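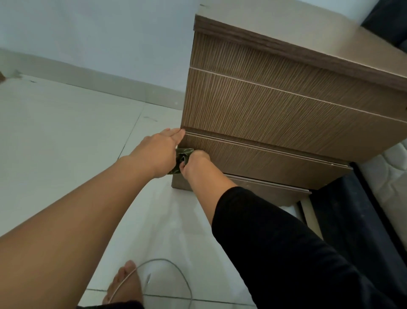

Your Planner Has Never Dusted a Drawer

A person wiping down a three-drawer nightstand does something no task planner I have worked with would approve. One hand goes flat against the seam between two drawers, fingers spread, and stays there. The other hand has the cloth. Ask the planner what the first hand is for and it will tell you, with great confidence, that the first hand is idle.

I maintain the labeling tools at Claltus, so I meet this opinion daily. Our segmenter, Halim, cuts footage of household chores into tidy verbs: reach, grasp, wipe, release. Last July we ran it over 2,694 clips of people cleaning furniture. It marked the cloth hand beautifully. In 884 of them it filed the other hand under "no action," the same tag it gives an arm hanging at someone's side.

I think this is a software problem that we keep mistaking for a data problem. The usual answer is to collect more, and I have sat through the meeting where 884 bad labels became a request for 4,000 fresh clips. The schema had one slot for "active hand." You could film every bedroom in the state and the schema would still have one slot.

Adance, the planner downstream, inherits the mistake and adds manners to it. Told that a free arm is free, it tucks the arm politely out of the way, then pushes a rag across a drawer front with nothing to steady it. When the drawer shifts, we blame the force controller. The force controller has been blamed for so much by now that it ought to have its own parking space.

My proposal is dull. Give each hand its own track. Let "press" and "brace" be verbs with a start and an end, and let a contact exist without demanding that it go somewhere. I relabeled 209 clips this way over two weeks, by hand, and the worst part was arguing with colleagues over when a lean becomes a brace – an argument I would gladly have again, as it was the first one all year about what people do with their hands.

The objection is that two tracks double the review time. They do. Purnodix, our review queue, was built for one timeline per clip and shows the second as a gray stripe you have to scroll to find. I have filed a ticket. It was tagged "no action."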